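Green card renewals: what the Celtport office is seeing

Members who hold a ten-year permanent resident card should look at the expiration date on the front of it this month. Our Celtport office handled 214 renewal questions over the summer, and 158 of them came from people whose card had already expired or was about to. Most of those cases were simple. A few were made harder by the delay.

An expired card does not end a person's status as a permanent resident. Kenneth Ogilvie, our staff attorney, repeats this at every information session, and it is still the point people find hardest to believe. A permanent resident remains a permanent resident until a judge orders otherwise or the person gives up that status. What expires is the proof. Without a valid card, it can be difficult to start a new job, renew a driver's license or board a flight home from a visit abroad.

The renewal form is the I-90. It can be filed online or on paper, and the government accepts it when the card is within six months of expiring or has already expired. The receipt notice that comes back in the mail extends the validity of the card for a period printed on the notice. Keep the notice with the card. Employers are allowed to accept the two together, and several members have had to explain this to a new supervisor or a payroll clerk. Our office has a one-page letter on the subject that you can hand over with your documents. Ask for it at the front desk in Celtport or Binness.

The I-90 is for people with ten-year cards. If your card was issued for two years, you have conditional residence and need a different form, usually the I-751 if you got your card through marriage. Filing the wrong one costs the fee and a good deal of time. Nine members did this during the summer. Bring the card in before you file anything if you are unsure which kind you have.

Some people who come in to renew would be better off applying for citizenship. In general you can apply after five years as a permanent resident, or three if you have been married to and living with a U.S. citizen for that time. There are English and civics tests, with exceptions for some older applicants and for people with certain disabilities. Whether it makes sense depends on your travel, your taxes, any arrests and how soon you need a valid card in your hand. Struan Gillies, who runs intake in Binness, now asks everyone with a renewal question whether they have thought about it. Many say they assumed they did not qualify. More than half of those he sent on for a full screening did.

Please do not file either application before talking to someone if you have ever been arrested, even if the charge was dropped or the record was sealed. The same goes for anyone who has spent more than six months outside the country on a single trip or has ever registered to vote by mistake. Both applications involve a background check. An old case that has caused no trouble for years can come up at that stage, and it is much easier to deal with before anything has been mailed.

We are also hearing again about notaries and document preparers who offer to "speed up" a renewal. There is no faster line that a preparer can put you in. One family from Sindach paid $300 to a storefront business that never filed the form. They learned of it when they called to check on a case number that did not exist. Before you pay anyone, ask to see proof that the person is a licensed attorney or an accredited representative. Get a copy of everything you sign, and never sign a blank form. If you have already paid someone and have no receipt notice, call us. We can help you find out whether anything was filed, and we can help you make a complaint.

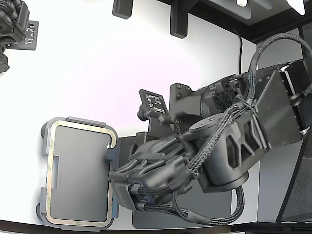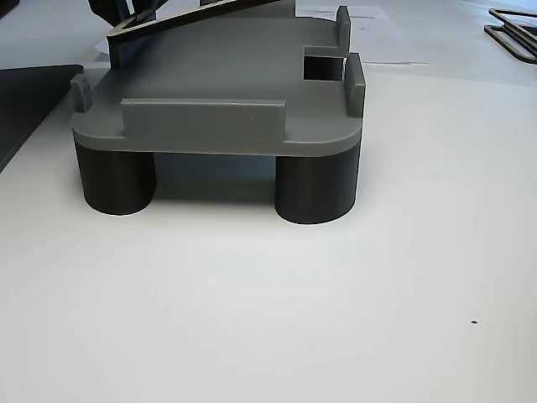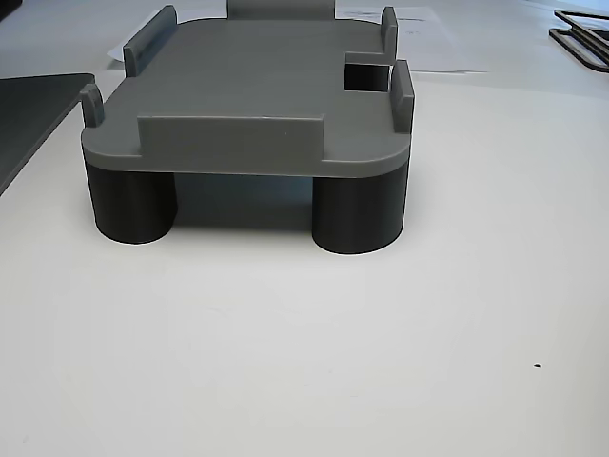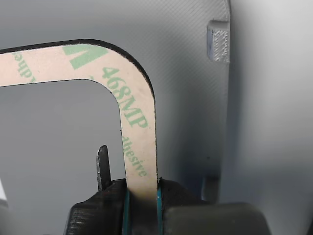
The next renewal clinic will be held in the meeting room at the Hartley branch library, from 10 a.m. until 2 p.m. Appointments are required and can be made through either office. Each one lasts 40 minutes. Children are welcome, and there will be interpreters for Spanish and Haitian Creole. Tell us when you book if you need another language, and we will try to have someone on the phone.

Bring the following with you:

Your current green card, even if it has expired
Your passport, current or old
A list of your addresses and jobs for the past five years
Dates of all trips outside the United States in the past five years
Court papers for any arrest or citation, including closed cases
Any letters you have received from the immigration service

If you cannot find your card, come anyway and bring whatever copies you have. Members whose card was stolen should also bring the police report if they made one.

Filing fees are paid to the government and are separate from our own charge for the appointment, which stays the same as last year. Fees do change, so check the amount on the day you file. People with low incomes may be able to have the fee waived. Bring a recent tax return or a benefits letter and we will go over the waiver form with you at the same appointment.

Members who moved during the summer are reminded that a change of address has to be reported to the immigration service within ten days. Telling the post office is not enough. The online form is short, and Struan can help with it at the Binness desk on any weekday afternoon.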